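Landlord wants an inventory signed but the kitchen fittings don't match it

Posted in Renting and Moving, Monday, June 10, 2024

I moved into a one-bedroom flat in Prastham Court in March. The agent, Norel, gave me a paper inventory on the day and asked me to sign and return it within a week. I went round with it that evening and several lines were wrong. It lists a four-ring hob and there are two rings. It lists a blind in the bedroom and there is only the bracket. The worktop is down as "good, no marks" and there is a burn by the sink the size of a saucer.

I wrote this on the form, signed it with the notes and posted it back. Last week they sent me a clean copy without my notes and said the first one was "not in the correct format" and I must sign the new one. The deposit is £784 and I don't want to lose part of it over a burn I didn't make. Can they make me sign it? I do have photos from the first evening but they are on my old phone, which has a cracked screen and charges when it feels like it.
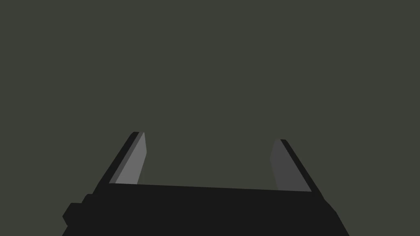
Quintana

Don't sign the clean copy. A signature on an inventory says you agree with what's on it, and you don't. There is normally nothing in a tenancy agreement that makes you sign a version you think is wrong, but read yours and see what it says about the inventory — mine had a line saying that if I didn't reply within seven days I was taken to have accepted it. You replied, so that part should be fine.

What I would do is write to Norel by email, so there is a date on it. Keep it short. Say that you returned the inventory with corrections, that the new copy leaves them out, and that you will sign a version which includes them. Then list the corrections again, room by room. Did you keep a copy of the form you posted? If you didn't, ask them to send you a scan of it. They have more or less admitted they received it by complaining about the format.

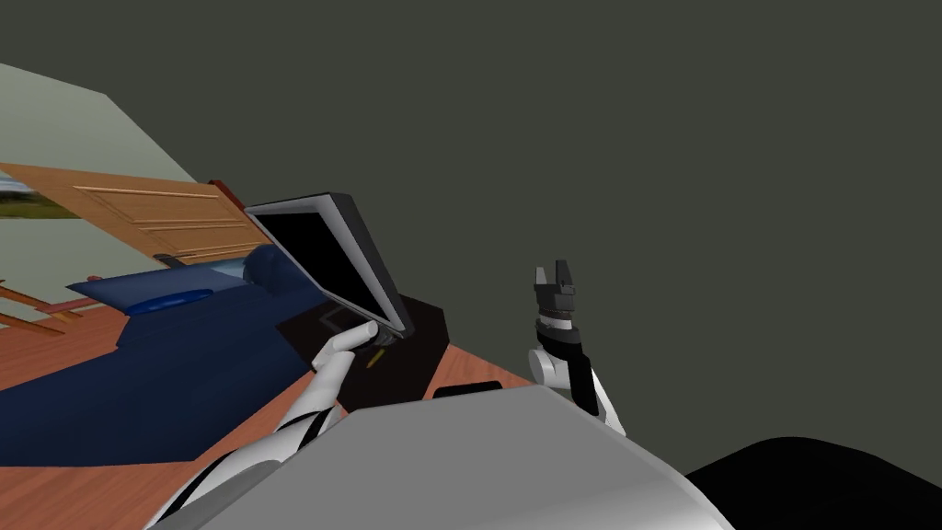 Get the pictures off the old phone before you do anything else with it. Plug it into a computer if you have one, copy the whole camera folder over and don't rename or edit the files. The date is stored inside the file and some programs change it when you save. Email a few of the important ones to yourself too. If you attach them to the email to the agent, put the room in the text next to each one, for example "kitchen worktop, left of sink", or they will say they can't tell what it shows.

Also find out where the deposit is held. You should have been given the name of the scheme and a reference. If there is a dispute when you leave, the scheme will look at what both sides have in writing, and an inventory with no tenant signature plus an email from you saying why is much better for you than a signed one that is wrong.

I had £56 taken off for a shower rail once and got it back with two photos and one email. It took a while.

Paletti

just sign it and write "signed under protest" next to your name, thats what i did at my last place. never heard another word

Bramble74

I wouldn't follow the answer above. It may be all right, but it leaves the wrong description in place and someone has to work out what you were protesting about. If you do sign, write the corrections on every page and put your initials by each one, then photograph all the pages before it goes back.

The other thing is the blind. If the inventory says there is one and there isn't, ask them to fit it. It was presumably part of what you agreed to rent. Same with the hob, although I doubt you'll get anywhere with that.

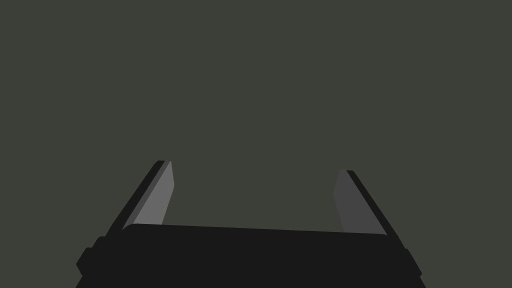 One more point on the burn. Ask for the check-out report from the previous tenant. They don't have to give it to you, but mine did, and the mark they were trying to charge me for was on it.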